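Sábado de mantenimiento con el brazo

21 de enero de 2023

Llevaba desde agosto diciendo que iba a escribir esto y siempre se me cruzaba otra cosa. Pues hoy toca, que además tengo los apuntes recientes y las manos todavía oliendo a limpiador.

El problema era una deriva tonta. El brazo bajaba a por la pieza y llegaba siempre un pelín desplazado, casi nada, pero lo justo para que la pinza empujara el cubo antes de cerrar. Anisa (Anisa Liem, la que montó la celda conmigo) decía que era la calibración de la herramienta. Yo juraba que era la mesa. Apostamos un café y lo pagué yo, claro.

Primero apreté las escuadras de los perfiles, una por una, porque no me fiaba. Había 13 tornillos flojos, así que tan descaminado no iba, ¡pero el error seguía ahí! Luego redefiní el TCP desde la consola: el método de los cuatro puntos, tocando la misma punta con la muñeca en orientaciones bien distintas. Si las haces parecidas, por pereza, el cálculo te sale precioso y no sirve para nada. Lo sé porque la primera vez las hice parecidas. 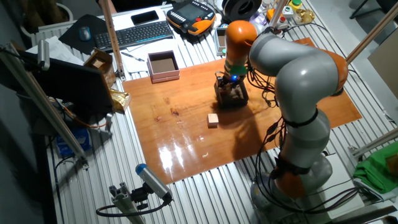 Para comprobarlo uso siempre la misma rutina: cubito de madera sobre el tablero, aproximación desde arriba a velocidad baja, cerrar, levantar, dejar en el mismo sitio y vuelta a empezar. La dejo correr 400 ciclos y miro cuánto se ha ido el cubo de su marca de lápiz. Esta vez se quedó dentro de la marca y me puse a dar palmas yo sola en el taller.

Ya que estaba, repasé los cables. Van por fuera del brazo y es lo que más guerra da: si los atas muy tensos, tiran al girar la muñeca, y si los dejas sueltos acaban rozando en el codo. Normand me recomendó velcro en vez de bridas y tenía razón, lo cambias en un minuto y no hace falta cortar nada. Dejad holgura en la muñeca y mover cada eje despacio hasta el límite antes de dar nada por bueno.

Me queda pendiente el barniz del tablero, que brilla muchísimo y me tiene harta. He probado a girar las luces y algo mejora, pero creo que voy a acabar lijándolo. Farah dice que con un vinilo mate basta. Si alguien lo ha probado, que me cuente en los comentarios qué tal aguanta los golpes de la pinza.

La copia de seguridad del programa la hice al final, con el TCP nuevo, y guardé también la vieja por si acaso. El próximo día, los topes de la pinza.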